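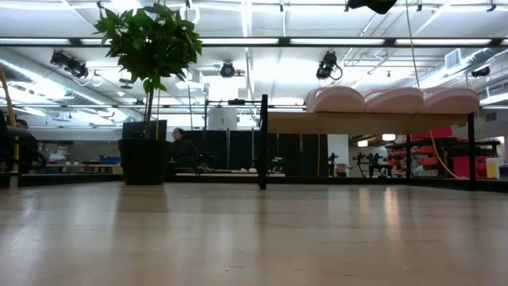
Ticket 3000, opened Mon 23 August by Oleksandra Hrytsenko. Subject: the plant by the partitions is dropping leaves. I water it every Monday, and in the last two weeks I have picked up many leaves from the floor, most of them yellow at the tip. The plant stands in the tall black planter, close to the black panels, and its crown goes up nearly to the top of the photo. From a distance it still looks green and full, so please do not close this ticket because of the photo – the leaves that fall come from the inner side.

Already tried: turned the planter a little, wiped the dust from the leaves, stopped the plant food from Wollora. No change after 6 days.

Reply from Stetsiuk plant service: Please push a wooden stick deep into the soil and tell us if it comes out wet. When was it last repotted?

Oleksandra: The stick came out very wet in the lower part, and it smelled bad. Repotted in February, with the same soil mix as before.

Stetsiuk: Then it is too much water. Please give nothing until the stick comes out dry, and empty the inner pot if water stands in it.

Oleksandra: There was water in the inner pot, I poured it out. I will check again on Friday. Please keep the ticket open.

Status: waiting for customer.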